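Notebook, produce and table goods
November 7, 2021

Set up at the long white table again. Kemholm wants the sorting list finished before the Zerouali delivery, so today was for basins, fruit, and whatever has been piling up along the sides of the table. Tsegereda Degefa had the list, I had the table.

1. Basin and fruit

We are staying with the green basin from Restau. The Zukotier one we tried in April was deeper and the fruit bruised at the bottom, and you had to lean over to get anything out. This one has a wide rim and you can get a hand in from any side. It is shiny inside, which makes it easy to wipe but means the lamps glare in it. Tsegereda wants to try a dish towel on the bottom. I would like to run it bare first and see how the pears do.

Order for the fruit stays as we wrote it last time: apples first, then pears, bananas last and on top. The banana already has brown speckles, so it goes to the kitchen this evening whatever the list says. The pear is a better one than we had before, round and smooth with a bit of red low on the side. Stickers come off before anything goes in the basin. Drinks and the clamshell stay out on the left and don't get mixed in with loose fruit.

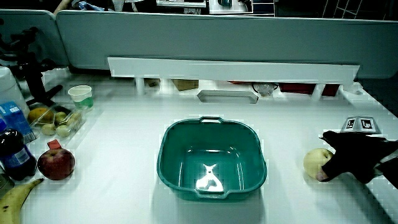
2. Small things

Balls, caps, lids, anything that rolls or gets lost. Last time these went in with the fruit and we were picking them out from under apples at the end of the day. New rule is that small things get their own turn, with the basin emptied and wiped first.

Wrote down the sizes for the list. The basin label says 4 liters, but I would not fill it that far. Tsegereda thinks 2 is the sensible limit if it has to be carried with one hand. For small things it hardly matters, the bottom layer is enough.

Paper cups are a nuisance. They tip over if you brush past them and then someone takes them for trash. Moved to the list under "keep upright, do last." The tan stuff in the clear container needs a label. I asked and got two different answers.

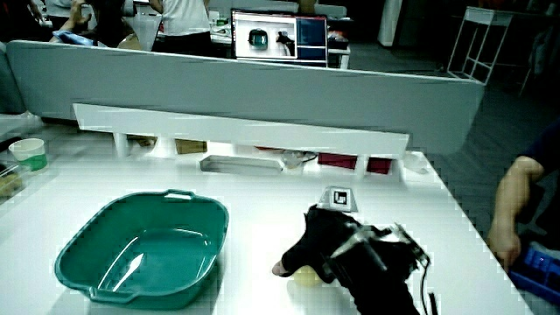
3. Storage

Still not settled where all this lives between sessions. Kemholm asked for a plan that fits in the space we have, without buying another cabinet, and I have gone back and forth on it. The low open compartments along the far side of the table are the obvious place, but they are half taken up already, with the clear tray near the middle, the dark red boxes toward the right and the brown cardboard on the left. If the cardboard goes, that end could take the cups and the small stuff. The red boxes I would leave alone until we know what Zerouali is sending. The basin is too big for any of it and can go under the table.

Tsegereda priced plain trays from Restau, 80 for the set, and thinks we should wait. I agree. Shoe boxes will do until the list stops changing.

Left to do:
Label the tan container.
Towel test in the basin, same fruit both times.
Ask Kemholm if the cardboard can be thrown out.
Copy the "keep upright" items to the front page of the list.
Get more pears, the same kind if they have them.

Wiped the table down at the end and left the basin upside down to dry.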